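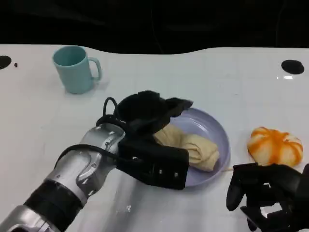

Setting the Table Without Fuss

It has been a long gray stretch, and I think a good many of us have been eating lunch over the sink or with a plate balanced on one knee. So for this issue I wanted to write a few words in praise of the plain, cheerful table, the kind you can lay in the time it takes the soup to warm up and clear again before anyone has found their shoes.

I am a great believer in plastic plates, and I won't hear a word against them. My own mother kept good china behind glass for 14 years and I could tell you exactly how many times we ate from it, which was at Easter, once, with everybody holding their breath. A lavender plate with a raised rim, on the other hand, will put up with peas, gravy, small elbows and a trip to the floor. Put it on a white table and it looks like spring, even in a month that hasn't made up its mind. A light teal mug goes with it beautifully, and I would never have thought of the two colors together until I saw them sharing a tabletop.

Then there is the matter of the cloth. I was brought up to fold napkins into neat triangles, and I did it faithfully for years, until Viorica Costache (many of you will remember her from the June supper, when she brought the two enormous trays of stuffed peppers) told me kindly that I was wasting my evenings. She drops a cream cloth on the plate in a heap and leaves it there. It looks soft and easy, and people pick it up and use it, which they never seemed to do with my triangles. If you do like a fold, by all means keep folding! But a bunched cloth is perfectly good manners in my house now.

I would also put in a word for one silly thing on the table. Flowers are lovely, but they are up and over in a few days, and they get in the way of the bread. A little toy pumpkin in orange and cream will sit beside your plate all year round and ask for nothing. I know it's March. The children at our table have never once objected to a pumpkin in March, and one of them insists on saying good night to ours.

A few small things I have learned, mostly by doing them wrong first. Shiny white tabletops show every crumb, so keep a damp cloth close by, separate from the one on the plate. Keep the mug toward the back if you have reachers in the family. And wash colored plastic with a soft sponge — the scratchy side dulls the color, and once it has gone dull there is no bringing it back.

If your cupboards are overflowing, or if they are a bit bare, please come along to the tableware swap on March 15, 2020, in the side room at Barau Hall. Bring whatever plates, mugs, cloths and table oddities you can spare, clean and in a box or a sturdy bag, and take home whatever catches your eye. Odd pieces are very welcome, and so are single cups that have lost their saucers. Viorica will be on the tea table, and she has promised me the recipe for those peppers, which I hope to squeeze into the next issue if she remembers to write it down.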